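로봇 조작 실습 강의노트 5
그리퍼와 손목 카메라의 비교 시험
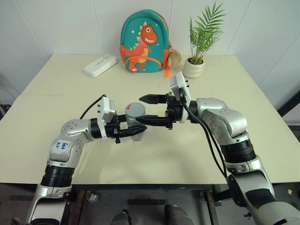 그림 1. 양팔 작업대. 왼쪽 그리퍼가 회색 컵을 잡고 있고 오른쪽 그리퍼는 컵 쪽을 향해 있다.

1. 이번 주 범위

지난 시간에는 팔 하나로 물체를 집어 옮기는 과제를 다루었다. 이번 주는 양팔 작업대에서 손가락 형상과 손목 카메라 위치를 바꾸어 가며 같은 과제를 반복하고 기록한다. 제어기는 Cirkora를 그대로 쓴다. 비교하는 그리퍼는 Garer 평행 그리퍼와 Pelik 평행 그리퍼 두 종류이며, 손가락은 각각 짧은 것과 긴 것을 쓴다. 기록 프로그램은 Soomro이다.

2. 용어

파지 폭: 두 손가락 안쪽 면 사이의 거리.
접근 방향: 손가락이 물체에 다가가는 방향. 이번 실습에서는 수평 접근만 쓴다.
인계: 한쪽 그리퍼가 잡은 물체를 다른 쪽 그리퍼가 넘겨받는 동작.
가림: 손가락이나 물체가 카메라 시야를 막아 목표 지점이 보이지 않는 상태.

3. 컵을 시험 물체로 쓸 때

원통형 물체는 손가락이 닿는 높이에 따라 결과가 달라진다. 위쪽 테두리 가까이를 잡으면 아래쪽이 흔들리기 쉽고, 너무 아래를 잡으면 손가락이 상판에 닿을 수 있다. 평평한 손가락은 원통과 좁은 선으로 접촉하므로 힘을 올리기 전에 중심이 맞았는지 먼저 본다. 얇은 컵은 힘을 과하게 주면 벽이 눌린다.

그림 1처럼 양쪽 손가락이 컵 가까이에서 마주 보는 자세는 인계 과제에서 자주 나온다. 오른쪽의 긴 톱니형 손가락은 왼쪽 손가락 바로 앞을 지나고 있다. 이런 배치에서는 손가락 끝 위치가 조금만 어긋나도 간섭이 생긴다. 길이가 다른 손가락으로 바꾸었으면 공구 중심점을 반드시 다시 설정한다. 이 단계를 빼먹은 기록은 비교에 쓸 수 없다.

4. 손목 카메라

두 팔 모두 손목 위쪽에 흰색 카메라 하우징이 달려 있다. 손목 카메라는 손가락 끝을 가까이에서 볼 수 있지만 컵을 잡은 뒤에는 컵이 시야를 많이 차지한다. 인계 직전에는 반대쪽 팔의 카메라 영상이 더 쓸모 있는 경우가 많다. 두 영상을 모두 저장하고, 판단에 어느 쪽을 썼는지 비고란에 적는다.

케이블은 손목이 돌아갈 때 당겨지지 않을 만큼 여유를 둔다. 여유가 지나치면 고리가 늘어져 다른 팔에 걸린다. 자동 실행 전에 손목 관절을 저속으로 양 끝까지 돌려 본다.

5. 절차

(1) 비상정지 버튼을 눌러 동작을 확인하고 해제한다.
(2) 손가락을 장착하고 나사를 조인다.
(3) 공구 중심점을 설정하고 설정 파일을 새 이름으로 저장한다.
(4) 컵을 표시 위치에 세운다.
(5) 왼팔로 컵을 잡는다. 상판에서 들어 올리지 않은 상태로 500 ms를 기다린다.
(6) 오른팔을 접근시키고 손가락을 닫는다.
(7) 왼팔 손가락을 열고 뒤로 뺀다.
(8) 결과를 기록하고 초기 자세로 돌아간다.

손가락 조합마다 12회 반복한다. 중간에 비상정지가 걸린 회차도 지우지 않고 번호를 그대로 둔다.

6. 기록 항목

회차 번호, 그리퍼 종류, 손가락 종류, 파지 폭 설정값, 결과(성공 / 미끄러짐 / 충돌 / 인식 실패), 비고.

미끄러짐과 충돌이 한 회차에서 같이 일어나면 먼저 일어난 쪽을 결과로 적고 나머지는 비고에 쓴다. 배경이 달라지면 인식 결과도 달라질 수 있으므로 한 조합을 도는 동안에는 작업대 뒤쪽 물건을 옮기지 않는다.

7. 제출

Soomro에서 내보낸 파일과 한 쪽 분량의 비교표를 과제함 1693에 올린다. 비교표에는 성공 횟수만 쓰지 말고 실패 유형별 횟수를 함께 쓴다. 다음 시간에는 같은 기록으로 접근 속도의 영향을 다루므로 원본 파일을 보관해 둔다.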